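Grundsätze für das robotisch assistierte Nähen: Anmerkungen zu einer Hausregel

25. Januar 2020

In den vergangenen Wochen bin ich mehrfach gebeten worden, die Überlegungen zu unserer Arbeitsanweisung für das robotisch assistierte Nähen auch außerhalb des Hauses zugänglich zu machen. Dem komme ich an dieser Stelle gern nach. Der folgende Text gibt meine persönliche Auffassung wieder und ersetzt weder die geltenden gesetzlichen Vorschriften noch die Gebrauchsanweisung des jeweiligen Herstellers.

Die Arbeitsanweisung trägt intern den Namen Plokport und umfasst 19 Punkte. Sie entstand aus dem Wunsch, die sehr unterschiedlichen Gewohnheiten der Operateure am Konsolenplatz auf einen gemeinsamen Stand zu bringen. In der ersten Fassung waren es deutlich mehr Punkte. Yasaman Shahbazi, die den Entwurf aus pflegerischer Sicht geprüft hat, merkte seinerzeit an, dass eine Anweisung, die sich am Tisch nicht in Ruhe vorlesen lässt, am Tisch auch nicht gelesen wird. Die Kürzung geht wesentlich auf sie zurück.

Zum Geltungsbereich

Die Anweisung gilt für sämtliche Nähte, die mit robotisch geführten Instrumenten ausgeführt werden, einschließlich der Übungen im Trainingsraum. Letzteres wurde kontrovers erörtert. Frau Bermúdez vertrat die Ansicht, im Training müsse es erlaubt sein, Fehler zu machen und auszuprobieren. Dem ist grundsätzlich zuzustimmen. Die Regeln zur Führung von Nadel und Faden sind davon jedoch ausgenommen, denn eine im Training erworbene Handhabung wird erfahrungsgemäß in den Operationssaal übernommen.

Zur Führung der Nadel

Die Nadel ist vom Einbringen bis zur Entnahme im Sichtfeld zu halten. Muss die Kamera nachgeführt werden, so ruht die Nadel, und zwar in einem geschlossenen Instrument. Das Ablegen der Nadel auf dem Gewebe ist nur zulässig, wenn der Ablageort zuvor angesagt und von der Assistenz bestätigt wurde. Die Übergabe von einem Instrument an das andere erfolgt über dem Operationsgebiet und niemals am Rand des Bildes. Das abgebende Instrument öffnet erst, wenn das aufnehmende sichtbar gefasst hat.

Gefasst wird die Nadel am Nadelkörper. Das Fassen an der Spitze ist zu unterlassen, ausgenommen beim Durchziehen, wenn kein anderer Angriffspunkt zur Verfügung steht. Auch in diesem Fall ist so bald wie möglich nachzufassen.

Zur Führung des Fadens

Den meisten Gesprächsbedarf hat erwartungsgemäß der Abschnitt über den Faden ausgelöst. Den verwendeten Systemen fehlt in unserem Haus eine Kraftrückmeldung an die Hand des Operateurs. Die Spannung ist daher nach dem Bild zu beurteilen, also nach dem Verlauf des Fadens, nach der Verformung der Wundränder und nach der Farbe des Gewebes. Wer neu an der Konsole sitzt, unterschätzt die aufgewendete Kraft nahezu regelmäßig. 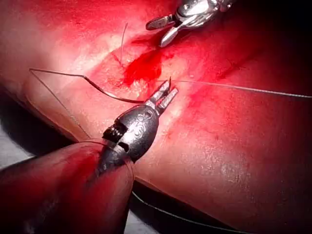
Hieraus ergeben sich 4 Vorgaben, die in der Anweisung zusammenhängend aufgeführt sind:

Der Faden wird in der Richtung des Stichkanals gezogen, nicht quer dazu.

Freie Schlaufen sind vor dem nächsten Einstich zu ordnen. Liegt eine Schlaufe unter dem Schaft eines Instruments, so wird zunächst das Instrument angehoben und erst danach der Faden bewegt.

Das freie Fadenende bleibt sichtbar. Verschwindet es unter dem Gewebe oder aus dem Bild, wird der Durchzug unterbrochen.

Der Faden darf mit den Backen des Nadelhalters nur dort gefasst werden, wo er später nicht im Knoten zu liegen kommt.

Gegen die zweite Vorgabe wurde eingewandt, sie verlängere den Eingriff. Eine belastbare Auswertung hierzu liegt mir nicht vor, und ich möchte an dieser Stelle keine Zahlen nennen, die ich nicht belegen kann. Nach meinem Eindruck wiegt die Zeit, die für das Entwirren eines verhakten Fadens aufzuwenden ist, den Aufwand jedenfalls auf.

Zur Sicht bei Blutung

Ist die Einstichstelle durch Blut verdeckt, wird nicht gestochen. Die Sicht ist durch Absaugen oder Tupfen herzustellen, die Anforderung erfolgt mit dem vereinbarten Wortlaut und wird von der Assistenz wiederholt. Während des Absaugens bleiben beide Instrumente in Ruhe. Diese Regel galt im Hause bereits für die konventionelle Laparoskopie und wurde unverändert übernommen.

Zum Nachweis der Übung

Vor der ersten eigenverantwortlichen Naht sind 70 dokumentierte Einzelknopfnähte am Trainingsmodell nachzuweisen. Die Zahl wurde gesetzt und erhebt keinen wissenschaftlichen Anspruch. Die Kollegen in Grekico verlangen 500, rechnen allerdings auch die Übungen am Simulator an, was den Vergleich erschwert. Bewertet wird bei uns nach einem einfachen Bogen, den die aufsichtführende Person unmittelbar im Anschluss ausfüllt. Die Selbsteinschätzung des Übenden wird vor der Bewertung erhoben und darf nachträglich nicht geändert werden.

Offene Fragen

Nicht abschließend geregelt ist bislang der Umgang mit teilautomatisierten Funktionen. Im Rahmen des Vorhabens Grultano wird derzeit beraten, unter welchen Voraussetzungen ein System einzelne Bewegungen selbständig ausführen darf. Meine Auffassung hierzu ist zurückhaltend: Jede selbständige Bewegung muss angekündigt, jederzeit unterbrechbar und im Protokoll gesondert ausgewiesen sein. Ob ein Fußschalter als Freigabe genügt oder eine zusätzliche Ansage zu fordern ist, wird noch erörtert.

Die überarbeitete Fassung der Arbeitsanweisung soll im Februar vorliegen. Rückmeldungen zu den hier genannten Punkten nehme ich bis dahin gern über die Kommentarfunktion entgegen. Ich bitte um Verständnis, dass Zuschriften zu einzelnen Behandlungsfällen nicht beantwortet werden können.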